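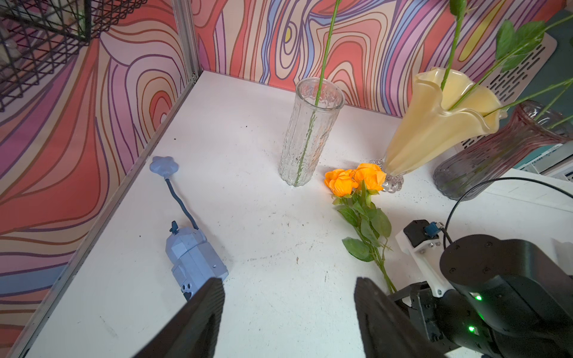

Two glass vases, one clear and bumpy, one pale yellow with a ruffled mouth.

October 2024

I stopped buying cut flowers by the bunch in February and started growing my own for the house. I had meant to write this up sooner, but most of my evenings went to watering.

The plot is a strip along the south side of the garage in Jundton. It gets sun from late morning until dinner. The soil was packed hard when I began, mostly clay with gravel mixed in from an old driveway. I dug in two truckloads of compost and still hit gravel every time I put a trowel down. Weronika Urbańczyk, my neighbor across the alley, told me to build the bed up and stop digging. I should have listened a month earlier than I did.

I planted zinnias, snapdragons, cosmos, sweet peas and a row of dahlias. The sweet peas were a failure. They came up well, climbed about a foot of netting and went yellow in the first hot week. I pulled them and put in more zinnias. The zinnias did fine with almost no attention, apart from some powdery mildew at the end of August that I cut out and threw in the trash.

Snapdragons were the surprise. I pinched them when they had four sets of leaves, which felt wrong, and each plant sent up several good stems. They last over a week in water if you cut them when the bottom third of the flowers are open. Cut them any later and they drop petals all over the table.

The dahlias took until mid-August to do anything. Earwigs got into the first blooms. I rolled up damp newspaper, left it between the plants overnight and shook it out into soapy water in the morning. It was unpleasant but it worked well enough. I still have to lift the tubers after frost and I have not decided where to keep them. The basement may be too warm. Nilmini Karunaratne keeps hers in a cooler in an unheated shed, packed in wood shavings, and she has offered me a corner of it.

A few things I changed along the way:

I cut early in the morning and carry a bucket out with me. Cutting in the evening after work was easier for me, but the zinnias went limp by bedtime.

I strip every leaf that would sit below the water line. I change the water every other day and wash the vase with dish soap each time. I used to add sugar or a penny. I quit both and saw no difference.

I put fewer stems in each vase. A tall snapdragon looks better to me by itself than jammed in with ten other things, and I like having flowers in more than one room.

Next year I want to try lisianthus from plugs, and I am going to skip sweet peas unless I can get them in the ground much earlier. The garlic goes in at the far end of the bed this weekend. If anyone has kept dahlia tubers in a basement that stays near sixty degrees, please leave a comment.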